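Floral wallpaper
By Carter Nguyen
Updated October

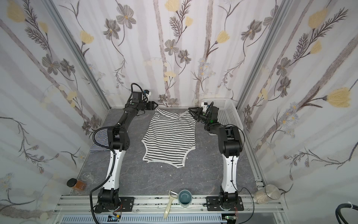
Floral wallpaper is wall covering printed or painted with flowers, leaves, stems and related plant forms. It is among the oldest and most common classes of patterned wallpaper and is made in every price range, from hand-blocked papers to machine-printed vinyl sold by the roll.

Pattern types

Floral designs are usually grouped by how the plants are arranged. In a trailing pattern, a continuous stem climbs or wanders across the paper and carries flowers at intervals. In a sprig pattern, small separate bunches repeat on a plain ground. An all-over pattern fills the surface so that little of the ground shows. Striped florals set the flowers between or on top of vertical bands, and some woodland types use tree trunks in place of stripes. Large single blooms, repeated once or twice across a width, are sold under the trade term "statement floral."

Printing

Early European floral papers were printed with carved wooden blocks, one block for each color. The printer laid the block on the paper by hand and lined it up using small pins at the corners. Roller printing replaced blocks for most goods during the nineteenth century and made floral papers cheap enough for ordinary bedrooms and hallways. Screen printing came into use in the twentieth century. Digital printing removed the need for a short repeat, and a mural can now run the length of a room without the same flower appearing twice.

Repeat and matching

The repeat is the vertical distance between one point in the design and the next point identical to it. A straight match lines up at the same height on every strip. In a drop match, each strip is shifted down, usually by half the repeat. Drop matches hide the seams better in dense florals but waste more paper. The wallpaper handbook by Kolbrún Vigfúsdóttir advises buying 2 spare rolls for any floral with a drop match, all from the same batch, as shades can differ between print runs.

Color

Nineteenth-century floral papers often used strong greens and reds. Some greens of the period contained arsenic, and old papers in that color should be tested before they are scraped or sanded. Grounds of cream, gray or pale blue became common later. The Grímsdóttir pattern books, kept in the town museum at Flaltanmont, hold 200 samples, most of them roses and poppies on light grounds.

Care

Uncoated papers should be dusted with a soft brush and kept dry. Vinyl-coated papers can be wiped with a damp cloth. Strong sunlight fades most printed flowers, with reds and yellows often going first.

Related articles
Block printing
Chintz
Dado rail
Lining paper
Toile

Filed under: Interiors > Wall coverings > Patterns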